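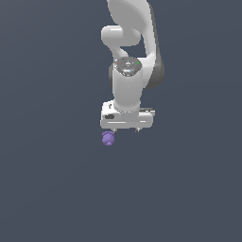 What does Iltard do that a normal grasp planner doesn't?

It scores each candidate grasp by how badly it would go if the object were a few millimetres from where the camera says it is, then picks the one that degrades least.

Reading time: 6 min

4/19/20

I've been using Iltard on and off since November, first to reproduce the results in the paper it came with and later for our own pick-and-place work. This review covers the method and the toolkit together, as you can't easily get one without the other. I paid for nothing and was asked for nothing.

The method is simple to state. A standard planner samples grasps, checks them for collisions and ranks them by a contact quality score. Iltard does the same, then shifts the object's pose by small random amounts, 100 times per grasp by default, and scores each shifted version again. The final rank uses the poor end of that spread and ignores the average. A grasp that is excellent when the pose is exact but leaves the object outside the fingers with a small sideways error goes well down the list.

Setup took me an afternoon. The simulator side installs cleanly. The arm and parallel gripper models load with sensible joint limits, and you can turn off the table and the background clutter when you only want to look at hand and object. I left them off for most of the debugging. Small objects next to a fingertip are hard enough to judge without a bench behind them, and an offset between a fingertip and the part it should have straddled is much easier to see against a flat colour.

The supplied object set is called Kenley. It has 77 meshes, most of them small and awkward: knobs, caps, short cups, brackets. The colours are plain and there are no textures, so don't expect it to tell you anything about perception. It is a good set for testing grasps, though, because few of the shapes have a pair of neat parallel faces.

I ran 2985 simulated trials across the full set with pose noise switched on. Iltard's ranking gave a successful lift in 93 per cent of them. I ran the same trials with Szilágyi, the older planner most people in our building still use, and it did noticeably worse on the rounded shapes and about the same on the brackets. With noise switched off the two were level, and Szilágyi was a good deal faster. If your pose estimates are already very accurate, you won't gain much by changing over.

Speed is the main complaint. All that rescoring costs time, and on a laptop the wait per object is long enough to be annoying. Dropping the number of shifted poses helps, but below a certain point the ranking starts to change from run to run with the random seed. The manual should say so and doesn't.

Other problems, smaller:

The noise model treats every direction the same. Real depth error is usually worse along the camera axis, and you have to edit a source file to reflect that. The contact model is generous with soft fingertips, so I'd treat any lift that barely holds as a failure. Error messages from the mesh loader are close to useless – a mesh with flipped normals gives you an empty grasp list and no warning.

The viewer, Imance, is better than I expected. You can step through a failed trial, stop at the moment the fingers are level with the object and measure the gap on either side. It renders well enough to be used straight in a report. Exporting the contact log as a spreadsheet works, but the column headings are abbreviated past the point of sense and you'll want to rename them.

I haven't put it on a physical arm, so I can't tell you how the simulated figure carries over. I would recommend it to anyone comparing grasp rankings in simulation with uncertain poses. For production use I would wait until the noise model can be set from the config file.

We use cookies to remember your preferences and measure site traffic. By continuing to browse you agree to our cookie policy.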